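Plitembridge market traders swap plastic tubs for returnable boxes

Aug 18, 2018

Stallholders at Plitembridge's Saturday market have gone 20 weeks without handing out a single plastic carrier bag, and now they want the rest of the town to join in!
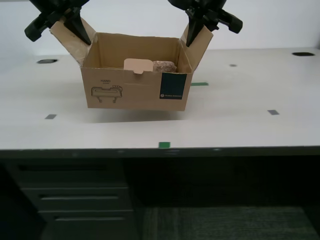
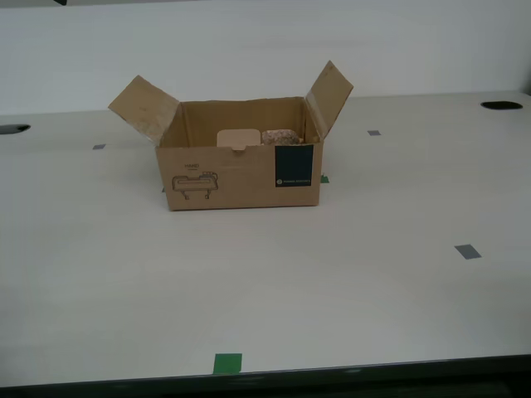
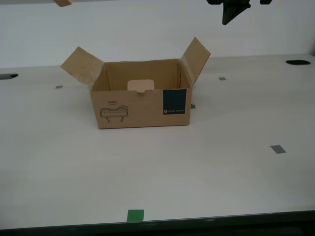 The scheme began at the Bakalis cheese and olive stall, where Aliki Mavromatis started asking regulars to bring their own tubs last winter. She knocked 20p off for anyone who did, and word got round fast.

“I thought I'd get a few keen people and that would be it,” she says. “Then one Saturday I had a queue of people holding jam jars, lunch boxes, even a teapot. I loved it.”

Other traders soon copied her, and 758 households have now signed up for a returnable tub, paid for with a £2 deposit. The tubs can go back to any stall taking part, and they are washed overnight in the kitchen at Darnevden Hall, which has a dishwasher big enough for the job (and a very patient cook).

Costs were the big worry. Paper bags are dearer than plastic ones, and the fishmonger is still looking for a wrap that doesn't leak on the bus home. But the traders bought 700 tubs in one order with their neighbours at Undville market, and the price came down nicely.

Undville starts its own scheme in September. Tubs from one market will be accepted at the other.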